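Inspection checklist with comments - two-arm folding cell, Denider line
Cell name on the door: Trillel
Filled in by: Edmund Gajewski
Period: September, morning round, started 6:50
Test garment: child's denim pants with elastic waist

Marks used: OK = passed. C = passed with comment. X = must be repaired before the cell runs in automatic.

Section A. Before power

A1. Main switch locked, key with the person who inspects. OK
A2. Emergency stop buttons, both sides of the table. C
The left button works but the rubber ring under it is cracked. Please order a new one from Musimitz together with the finger pads.
A3. Air line closed and pressure released. OK
A4. Cable guides on both arms, no broken clips. C
One clip on the left arm is open. I closed it by hand, but it does not snap as before. Look at it again on the next round.
A5. Base bolts tight, paint marks in line. OK

Section B. Table and garment

B1. Table top clean and smooth, no glue, no raised corners. OK
Wipe with a damp cloth only. The spirit cleaner from the paint room makes the surface sticky for denim, and then the fabric does not slide under the finger as the program expects.
B2. Table height checked at the corners with the gauge. OK
B3. Seams readable on the wrist view, both layers. C

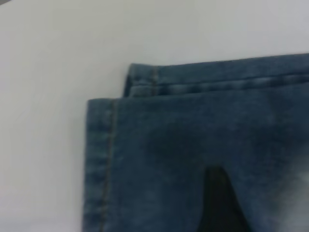
Item B3, wrist view. Stitching on upper and lower layer of denim, white table at left.

The focus is a little soft. I can still follow the stitching with my eye, so I pass it, but I ask that the lens is cleaned at every shift change and not only on my round. If the stitching can not be followed any more, mark X and call me.

B4. Test garment in good condition. OK
We keep the same denim pants for the test because thick seams show a weak grip sooner than T-shirts do. Do not take a garment from the customer box for this item.

Section C. Slow mode, inspector inside the fence with enabling switch

C1. Enabling switch stops both arms when released and also when pressed hard. OK
Tested 6 times in each direction.
C2. Speed limit in slow mode active. OK
C3. Finger comes down to the fabric without knocking on the table. C
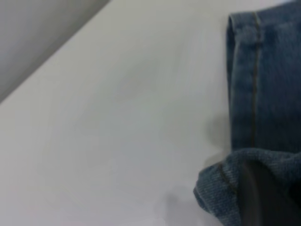 I listened for this with the air closed in the next cell, otherwise one can not hear it. There is a light touch at the end of the move, no knock. The height value in the program was changed by the evening shift and there was no note in the book. I put it back to the value from the Sjögren service sheet. Whoever changes this value must write it down with initials, also when the change is very small.

C4. Nothing caught between finger and pad: thread, lint, label. OK
Lint collects behind the pad, where it is not visible from outside. Take the pad off to look.
C5. Pad screws tight, no thread lock squeezed out. C
One screw on the right gripper turned a quarter before it held. Add thread lock at the next pad change.

Section D. Automatic mode, door closed, inspector outside

D1. Door switch stops the cell when the door is opened. OK
D2. Restart only from the panel, never by closing the door. OK
D3. Fast moves: no hose or cable pulled tight, no contact with the other arm. C

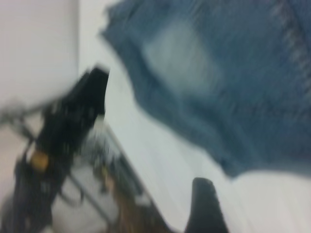
Watch this item from the corner by the panel and again from the opposite corner, for one complete cycle each. From one side only it is easy to miss the moment when the arms come nearest. The hose of the right arm has enough length, but I would like the tie moved one hand lower - now it rubs at the elbow. Not urgent.

D4. Arms keep the minimum distance in the shared zone, 50 mm. OK
D5. Garment is not dropped or dragged over the table edge during 14 cycles. OK

Section E. Grippers at the waistband

E1. Waistband grip point is the same as in the program sheet. OK
E2. Finger surfaces, wear and scuffing. C
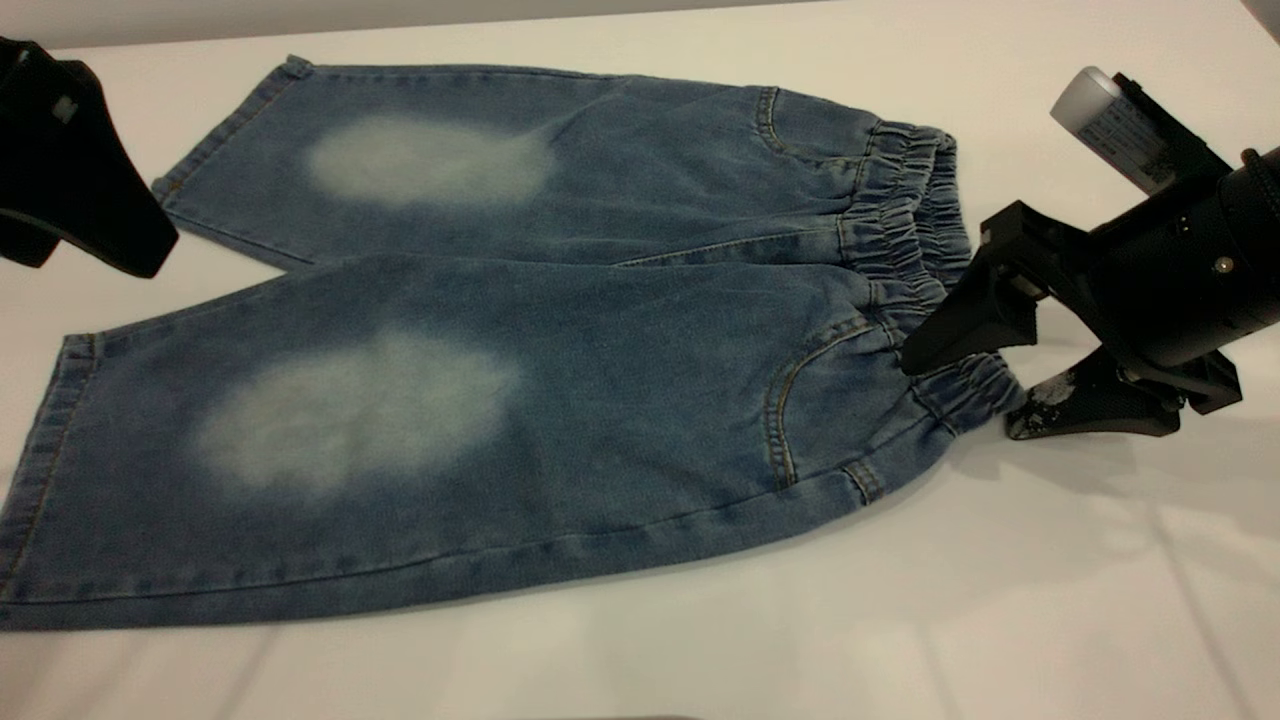

Scuff marks alone are no reason to change the fingers. Change when the nail feels a step at the tip, or when the elastic slides out in the pull test. The pull test was good on both sides. I still want a spare pair on the shelf, and at present there is none. The part number on the drawer is 1864, please do not mix it with the older long fingers, which fit the same holes but hit the table.

E3. Force setting equal on both grippers. OK
E4. Loss of air: gripper does not open by itself. OK
Keep hands away during this test. Hold the garment with the wooden stick, it hangs on the fence.

Open points

1. Rubber ring for left emergency stop - order.
2. Cable clip, left arm - look again.
3. Hose tie, right arm - move lower.
4. Spare fingers - order one pair.
5. Thread lock on right gripper screw - at pad change.
6. Initials for every changed height value - evening shift to be informed by me.

Result: no X. Cell released for automatic at 8:15.
E. Gajewski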